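夜の売店、店番を募集します（劇場「プルンデン」ロビー内）

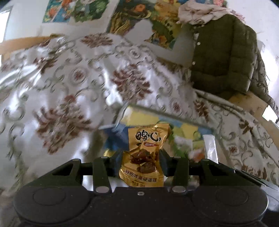 募集しているのは、芝居の幕間にロビーの売店に立つ人です。幕間は十五分しかありません。その十五分に、客席にいたほとんど全員が、のどの渇きと小腹の空きと、一幕目への意見を抱えて押し寄せてきます。残りの時間はたいへん静かです。この落差に耐えられる方、できれば楽しめる方を探しています。

当店の名前は「ストックホルム」ではなく「スタクホルム（Stakholm）」です。開店以来、北欧菓子の専門店だと思って来られるお客さまが絶えません。売っているのは、おかき、豆菓子、のど飴、瓶のジュース、それに燗をつけない日本酒です。シナモンロールはありません。面接でもよくがっかりされるので、先に書いておきます。

募集人数
3名

仕事の内容
開場の少し前に来て、棚を埋め、釣り銭を数え、冷蔵ケースの曇りを拭きます。開場すると、早く着きすぎたお客さまが順番にいらっしゃいます。この時間帯の方々は時間が余っているので、豆菓子の産地についてかなり踏み込んだ質問をなさいます。答えられないときは「調べておきます」と言って、あとで調べてください。次の公演でも同じ方が同じ場所に立っています。

一幕目のあいだは座って構いません。ただしロビーの床は驚くほど音が響きます。釣り銭の袋を落とした日のことは、いまだに演出家の方から年賀状で触れられます。以来、硬貨はフェルトを敷いた皿で扱うことになっています。

幕間は会計がふたり、品出しと案内がひとりです。袋菓子は必ず「上演中は開けないでください」とひと声添えてお渡しします。言わなくても大丈夫そうな方にも言います。長年の観察によれば、静かな独白の場面でおかきの袋を開けるのは、決まって大丈夫そうな方です。しかも音を気遣ってゆっくり開けるので、独白より長くかかります。

二幕目が始まったら、売上を帳面につけ、空き瓶をケースに戻し、ロビーの椅子の隙間を点検します。手袋の片方がよく出ます。両方そろって出たことは、まだありません。終演後は出口のそばで忘れ物の対応を少しして、おしまいです。打ち上げへの参加は自由です。誘われないことも多いので、断り文句の準備は要りません。

勤務時間
夜公演は17時30分から21時30分まで。昼公演のある日は12時30分から16時30分まで。昼夜続けて入る場合、間の一時間は休憩です。この休憩は本当に休憩で、誰かが急に倉庫の整理を思いついたりはしません。思いついた人は黙っている決まりです。
公演のない週は店も閉まります。毎月決まった額を稼ぎたい方には、正直なところ向きません。逆に、公演の多い11月は、こちらから拝むようにしてお願いすることになります。

時給
1,280円。22時を過ぎることはまずありませんが、カーテンコールが延びに延びて過ぎた場合は割増になります。交通費は実費を支給します。タクシーは実費に含みません。

勤務期間
まずは3か月。その先はお互いの顔色を見て決めましょう。

応募資格
・高校生を除く18歳以上の方
・暗算ができる方。電卓はありますが、幕間には電卓を押す指が足りません
・瓶ジュースのケースを持ち上げて、三段ほど階段をのぼれる方
・芝居を好きでも嫌いでも構いません。ただ、今かかっている芝居の結末をロビーで口にしない分別は必要です
接客の経験は問いません。前にいた店の流儀を一晩で全部持ち込みたい方は、一週間だけ我慢してみてください。

あると助かるもの
底の柔らかい黒い靴。読める字。行列の最後尾で不機嫌になりつつある人を、早めに見つける目。
英語については、海外の劇団が来る年に少しだけ使います。前回は「これは甘いのか、辛いのか」という質問がほぼすべてでした。「スウィート」と「ソルティ」が言えれば乗り切れます。甘辛い味については、各自の工夫にお任せしています。

待遇など
・エプロンを貸与します。色は茶色で、似合う人をまだ見たことがありません
・賞味期限の迫った菓子は持ち帰れます。ただし、のど飴に偏ります
・勤務に入った演目は、千秋楽までに一度、空席があれば無料で観られます。満席続きの演目では、この制度は存在しないも同然です
・まかないはありません。近所の定食屋「ブレルテント」に店の名前を告げると、味噌汁が大盛りになります。ごはんではなく味噌汁です。交渉はしてみました

よくいただく質問
「俳優さんに会えますか」
会えます。ただ、本番前の俳優さんはたいてい目が合いませんし、終演後の俳優さんはたいていお腹を空かせています。会話の内容はおかきの在庫に関するものが中心です。

「芝居の音は聞こえますか」
扉越しに聞こえます。同じ演目に何度も入ると、台詞より先に客席の笑い声を覚えます。笑うはずのところで静かな夜は、幕間の日本酒がよく出ます。

「劇団の入団につながりますか」
つながった人はいません。売店から離れられなくなった人ならいます。この文章を書いている者です。

「髪の色や服装に決まりはありますか」
髪は自由です。鈴のついた装身具だけはご遠慮ください。理由は先ほどのフェルトの皿と同じです。

選考の流れ
書類を拝見したうえで、ロビーで面接をします。面接は20分ほどで、そのうちの5分は実際に売り場に立っていただき、こちらが少々面倒な客を演じます。演技力についてはご容赦ください。劇場で働いているからといって芝居ができるわけではないと、よくお分かりいただけると思います。
結果は一週間以内に、採否にかかわらずご連絡します。

応募方法
次の内容を紙に書いて、劇場の受付に持参いただくか、郵送してください。履歴書の用紙でなくて結構です。
・お名前、年齢、連絡のつく電話番号
・入れる曜日と時間帯
・これまでの仕事。なければ「なし」で構いません
・幕間に食べたいもの、ひとつ。理由は二、三行で
最後の項目は品揃えの参考にします。合否にはほとんど関係しません。前回、「うなぎ」と書いて丁寧に一枚分の理由を添えた方が採用されましたが、採用されたのは暗算が速かったからです。

宛先
劇場プルンデン内 売店スタクホルム 店番募集係
（郵送の場合は、封筒に「受付番号 2473」とお書き添えください。書き忘れると、チラシの束に混ざって隣のマフムーディ絨毯店に届くことがあります。先方は親切に持ってきてくださいますが、そのたびに絨毯を一枚勧められます）

見学について
応募の前に様子を見たい方は、夜公演の開場後にロビーへどうぞ。切符がなくても売店までは入れます。幕間の見学もできますが、その場合は壁際に立っていてください。行列の途中に立ち止まっていると、まず間違いなく最後尾だと思われて、後ろに人が並びます。
見学の際に何か買う必要はありません。買っていただければ、もちろん売ります。

定員になり次第、締め切ります。締め切ったあとは、売店の脇の貼り紙を外します。貼り紙がまだ出ていたら、まだ足りていないということです。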